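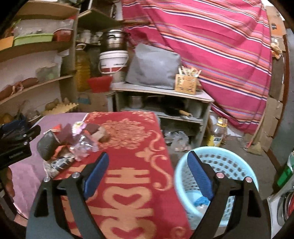 Posted by Tamara Pavliuk, Home Handling Group, Stundier
Thursday, August 25, 2022
Filed under: Join in, Paid studies

Hello! I'm looking for people who'd let us learn from the way they tidy up, and I'd love it if you were one of them.

I work on teaching robots to do household jobs, and my bit of it is the handheld side. You hold a gripper with two fingers, there's a camera on it, and you get on with an ordinary job at home using the gripper in place of your fingers. Pick up the wrappers, move the pouch, put the cloth in the basket, that sort of thing. Later on, a robot arm with the same fingers learns from what you recorded. No arm comes to your house, just me or Orestis with a rucksack.

We ran the first round in March. Back then nearly everything was recorded in our kitchen at Fornley, and we ended up with 687 recordings of very well-behaved cupboards. Then we got 131 more from people's own homes, with real shelves, real potatoes and plastic bags all over the place. When we trained one version on each set and tried both in a flat neither had seen, the one taught on the home recordings finished more of its jobs, even with far fewer to learn from. I was so pleased I rang my mum (she asked if it could do ironing, and no, it can't).

It's one flat, though, and one sort of job, so I don't want to make too much of it. The new round is meant to find out if the result holds up, and for that we need 100 households, as different from each other as we can get.

What you'd be doing

We come round for one visit, two and a half hours including a tea break. The first half hour is practice, and everybody is clumsy to begin with, me included. Then you pick four jobs from our list, or suggest your own if you've got a good one. Soft and crinkly things are what I'm shortest of: bags, tablecloths, laundry, packaging. Each job gets done several times over, and if you drop something, carry on. I want the drops as well.

Please don't tidy before we come! I really do mean this. Last time a lovely man in Jemumel had cleared his whole front room for us and we had to ask him to put it all back.

Who can join in

You need to be 18 or over, living within reach of Fornley or Jemumel, and happy to hold something in one hand for a few minutes at a go. Left-handers very welcome, I've only got a few so far. Shared houses are fine so long as everyone living there signs the form. You don't need to know anything about robots.

You'll get a £60 voucher on the day plus bus fare if you'd rather come and pick up the kit yourself for the weekend. Recordings have no sound. You can watch yours back with us before we leave and have any of it wiped, and you can still pull out up to a month later without saying why.

How to sign up

Ring the Stundier front desk and ask for extension 526, or leave your name at the Dimitriou building reception. Tell us which evenings suit you and what sort of place you live in. Orestis Triantafyllou looks after the bookings and will ring you back, usually the same week. If you've got a cat, tell him that too, so we can bring the spare cable.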